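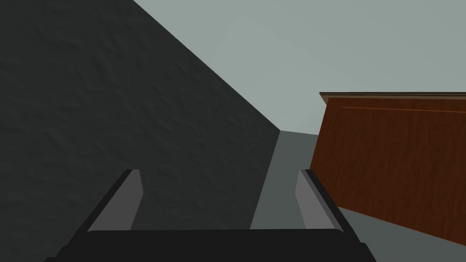

132路公交车为什么总是晚四分钟?

因为时刻表是照着一辆早就报废的车写的,那辆车比现在的车跑得快,而且有一站它不停。

这个答案我进Gurbridge公交公司第二个月就知道了,但是按规定不能这么回信。规定的说法是“受沿途道路状况影响”。我在乘客来函科上班,科里有一个科长、我、一台复印机,还有一盆据说是上一任科长留下的植物,长得很慢,态度很像公司本身。

132路从Gurbridge火车站开到Banitz。Banitz以前是个镇,后来并给了Gurbridge,当地人至今不太承认这件事,写信落款还是写Banitz,邮局也照送。路上经过一家医院、一座桥、两所学校和一个卖瓷砖的大卖场。卖场那一站是后来加的,加的时候没有改时刻表,因为改时刻表要开会,而加站只需要一根杆子。

来函科的工作听上去很简单:乘客写信来,我们回信。信里十有八九是抱怨,剩下的是问路,还有人寄来诗。诗按“建议类”归档。回信有模板,装在一个蓝色文件夹里,每个模板有编号。9号模板用于晚点,措辞诚恳,最后一句是“您的来信对我们十分宝贵”。我用得太熟,有一年给姨妈写贺卡,写到末尾手自己就把这句话写出来了。姨妈很感动,把贺卡贴在冰箱上。

我要讲的是一位Banitz的乘客。她每个星期来一封信,字很工整,用的是那种带横线的信纸,横线是淡绿色的。第一封我还记得:

“贵公司132路应于七点五十一分到达桥头站,今晨于七点五十五分到达。特此告知。”

没有称呼,没有感叹号,也没说她因此误了什么。我回了9号模板。

下一个星期她又来信:“贵公司132路应于七点五十一分到达桥头站,今晨于七点五十五分到达。来信收悉。贵公司称受沿途道路状况影响,本人沿途看过,道路状况良好。特此告知。”

我拿着这封信去问科长怎么办。科长正在给植物浇水,他浇水的时候不谈公事,所以我等了一会儿。后来他看完信,说字写得真好,现在的年轻人写不出这样的字了。我说也许就是年轻人写的。他说不可能,年轻人不会用“特此告知”。然后他说,用9号。

我就又用了9号。

这样过了一年多。中间我换过几次花样,有时把“十分宝贵”改成“非常宝贵”,想看看她会不会注意。她注意到了,下一封信里写:“承蒙由十分升为非常,不敢当。车仍晚四分钟。”

我得承认,这封信让我高兴了一上午。在来函科工作,很难碰到有人把回信读到最后一句。大部分人写信的时候气很足,等回信寄到,气已经消了,或者已经买了车。我有时候觉得我写的东西只有两个读者,一个是她,一个是复印机。

那年开春,公司换了总经理。新总经理从一家卖冷冻食品的企业过来,讲话喜欢用“全链条”。他上任后做的头一件事是给每个科室发了一套软件,叫Sukik。Sukik能自动读信、自动分类、自动回信,宣传册上说它“懂得倾听”。宣传册封面上是一只耳朵,印得很大,毛孔都看得见,科长嫌它吓人,把它反扣在桌上,用来垫花盆。

我以为我要失业了。结果Sukik上线以后,我的工作反而多了。以前我只要回信,现在我要先把信扫描进去,等Sukik写好回信,再检查它有没有写出不该写的东西。它写得很热情。有人投诉司机在车上吃洋葱,它回信感谢对方分享这段美食经历。有位老先生问末班车几点,它建议他早点休息。

轮到她的信时,我犹豫了一下。扫描进去,Sukik想了很久,屏幕上那只小耳朵转来转去,然后吐出一段话:

“亲爱的朋友,四分钟很短,但我们明白它对您意味着什么。不如用这四分钟深呼吸,看看天空?”

我把它删了,用9号。手打的。还在“宝贵”前面加了一个“始终”。

她回信说:“始终二字收到。天气转暖,贵科想必也开窗了。车仍晚四分钟。”

我看了看窗户。确实开着。这当然不说明什么,春天大家都开窗。可我还是走过去往楼下望了望,楼下是停车场,一位同事正在倒车,倒得很艰难。

事情的转折出在一次全体大会上。总经理在大屏幕上放了一张图,是Sukik根据全年来信生成的,叫“乘客情绪地形图”。图上大部分是平缓的绿色,代表Sukik认为满意的地方,洋葱那件事也在里面。只有桥头站那里有一根红色的尖柱,高得戳到了图例。

“这是什么?”总经理问。

没人说话。科长在看自己的鞋。我说,那是一位乘客。

“一位?”

“她写得比较勤。”

总经理很兴奋。他说,这就是痛点,痛点就是机会,谁来讲讲这个痛点。于是我站起来,把那辆报废车的事讲了。那是一辆Šindelář,捷克那边来的二手车,马力大得不讲道理,当年全公司只有这一辆,只跑这一条线。测时刻表那天司机又急着回家,把医院那一站跳过去了,因为站上没有人。时刻表就这么定下来,印成册子,钉到杆子上。后来Šindelář在桥上坏了,拖走了,再也没修好。它的速度倒是留了下来,此后每一辆132路都在追它。

会场安静了一阵。总经理说,这么大的事,怎么从来没有人报告?

科长说,报告过的。报告在档案室,归在建议类里,跟诗放在一起。

总经理当场拍板:从9月起,132路时刻表全线推后四分钟。他还说要全链条地推。散会的时候好几个人来拍我的肩膀,有一位我根本不认识,后来知道是来修投影仪的。

我心里不是很踏实,但是也说不出为什么。我回去翻了翻她的信,厚厚一叠,用橡皮筋捆着,橡皮筋已经换过几根了。我想,她总算可以歇歇了。又想,她歇了,我这儿星期几来信就没什么分别了。科长看我坐着不动,说,这盆东西好像要开花。我过去看,是一小块干掉的泥巴。

新时刻表贴出来的那天,公司请了一支铜管乐队到火车站演奏。乐队是坐132路来的,所以晚到了。总经理剪彩,剪的是一条拴在站牌杆子上的绸带,剪完杆子晃了晃。当地报纸登了一小条,标题是《公交准点了》,旁边是瓷砖卖场的半版广告。

第一天,车果然准点。第二天也准。到了第二个星期,它又晚了四分钟。

我起先不信,自己跑到桥头站去等。天还没全亮,站上有几个学生,一个提着保温桶的男人,都不看时刻表。按新时刻表,车该在七点五十五分到。七点五十五分,没有车。站上的人一个也没有着急的意思,有个学生甚至刚从对面的面包店慢慢走出来,嘴里叼着东西,等红灯。七点五十九分,车来了,他正好走到。

我上了车,在终点找司机聊。司机是个好脾气的人,正在用保温杯的盖子喝茶。我问他,时刻表不是改了吗?他说改了,改得好,现在不赶了。以前天天晚四分钟,心里总是个事,过桥都踩着油门。现在一看表,时间宽裕,在医院那站就肯等一等老人家,老人家看他肯等,也就不跑了。卖场那站有个人每天搬瓷砖上来,以前他不让,现在让了。

“瓷砖能上公交车?”我问。

他说,规定里没写瓷砖。

我回到科里,桌上已经摆满了信。这次抱怨的人跟以前不一样,都是从来没写过信的。有一位中学教师说,他二十年来都掐着车晚四分钟出门,现在车不晚那四分钟了,又晚了另外四分钟,他不知道该信哪一个。面包店来信,说早上排队的人不按点来了,第一炉面包卖不准。一位住在桥边的太太说,她丈夫过去听见车过桥的声音就起床,现在起得晚了,人也变得有主见了,问公司能不能负责。

还有一封信要求恢复原来的晚点,有几十个人签名,签名的纸是从挂历上撕下来的,背面是一只猫。

Sukik把这些信统统归到“热烈讨论”,在地形图上涂成了金黄色。总经理看了很满意,把图打印出来挂在走廊。图挂得有点高,正好遮住了原来那块写着灭火器使用方法的牌子。

唯独没有她的信。

第一个星期没有,我想她大概是等着看看。第二个星期也没有,我想可能邮局慢。到第三个星期,我开始留意邮差上楼的脚步,邮差以为我在等什么要紧的包裹,每次进门先对我摇头。科长说,不来信是好事,说明满意了。我说是。他又说,你要是闲,把档案室那些诗整理一下。

我去整理了。诗比我想的多,有不少写的是同一个题目,等车。有一首很长,写到后来车一直没来,诗人走路回家了,走了整整三页。写得不坏。我给他回了一封信,没有用模板,说第二页那段上坡写得好。这是违反规定的,我把信夹在别的信里寄了出去。

就在那几天,我做了一件现在想起来不太好意思的事。我写了一封信给她。她没有来函,我就没有理由复函,模板里也没有这一类。我在稿纸上起了几次头。写“尊敬的乘客”,觉得太冷。写“您好”,觉得太突然。最后我写:

“本公司132路现应于七点五十五分到达桥头站,今晨于七点五十九分到达。特此告知。”

写完我又看了一遍,拿去给科长签字。科长戴上眼镜,看了很久。他说,这是投诉信,你是公司的人,怎么能给乘客写投诉信。我说这是通报。他说那要用通报的纸。通报的纸在柜子最下面,多年没人用,抬头还是公司的旧名字,边上有些发黄。他自己蹲下去找出来的,站起来的时候扶了一下膝盖,然后签了字。

寄出去以后我就后悔了。万一她搬走了呢,万一信是别人拆的呢,万一她一直以来写这些信,就是因为讨厌我们呢。最后这一条,从内容上看,是很有可能的。

回信来得很快,还是绿横线的纸。

“通报收悉。本人已于9月退休,不再乘坐该班车,故未去信,望勿见怪。承告晚点情况,甚慰。此前任教三十余年,批改作业成习,见错不圈,夜里睡不好。贵科回信措辞虽陈旧,标点从未有误,早想说一句,总觉得不合投诉信的体例。又:通报抬头仍印旧名,请改。”

我把信给科长看,科长说,你看,我早说不是年轻人。

他又把最后一句看了一遍,叹了口气,说改抬头要开会。

会到底还是开了,开的却是别的会。总经理看到挂历背面那封联名信,问猫是谁画的,听说是印的,有些失望。他提出把时刻表再推后四分钟,彻底解决问题。我那时胆子已经大了一点,站起来说,恐怕再推四分钟,它会再晚四分钟,推到最后,早上的车要中午才来。总经理问,有没有数据支持?我说司机在喝茶。

大家讨论了很久茶的问题。有人提议给司机配小一点的杯子。工会的人不同意。有人提议把车换快一点,财务的人不同意。修投影仪的那位也在,他举手说,把原来的时刻表贴回去行不行?这样车晚八分钟,司机一急,就只晚四分钟了。

没有人想得出反对的理由。总经理要求把这个方案命名为“Šindelář计划”,纪念那辆车,还让人做了一块小铜牌,钉在桥头站的杆子上。铜牌做来,那两个带钩的字母少了一个钩。

旧时刻表贴回去那天没有请乐队。车晚了四分钟。教师、面包店和桥边的太太都不再来信,倒是桥边的丈夫写了一封,说他已经习惯晚起了,希望公司拿出主见来。我用了9号。

总经理后来去了一家卖床垫的企业。走廊上的图取下来了,灭火器的牌子重见天日,科长站在那里把使用方法从头读了一遍,说原来要先拔销子。Sukik的合同没有续,宣传册还在花盆底下,封面那只耳朵被水泡得鼓了起来。

桥头站我又去过几回,没什么公事,上班顺路,绕得也不算太远。有一回下小雨,站上有位老太太撑着伞,凑得很近在看那块铜牌。车来了,大家上车,她不上。她从包里掏出一支红笔,试了试,铜牌上写不出颜色,又换了一支记号笔,在少了钩的字母上面,很稳地添了一个钩。

我站在她后面,不知道该不该说话。按公司规定,看见有人在站牌设施上涂写,应当劝阻,劝阻无效的罚款15元。我摸了摸口袋,工作证在里面。

她转过头来,看看我,又看看开走的车。

“你不上?”

我说我等下一班。

“下一班也晚的。”她说着把笔帽盖上,又看了一眼手表,挪了挪伞,给我让出一点地方。

雨不大,我还是站了过去。我们谈了谈逗号。

星期几来信现在确实没有分别了,不过每隔一阵,科里还会收到一张绿横线的纸,挑的都是别处的错:车票背面的顿号,候车室里的“侯”车室,新来的科员把“十分宝贵”打成了“十分保贵”。新来的科员问我该用几号模板。我说先别用,放我桌上。

科长把那盆植物搬到窗台上去了,他说它最近长了一片叶子。我量过,没有。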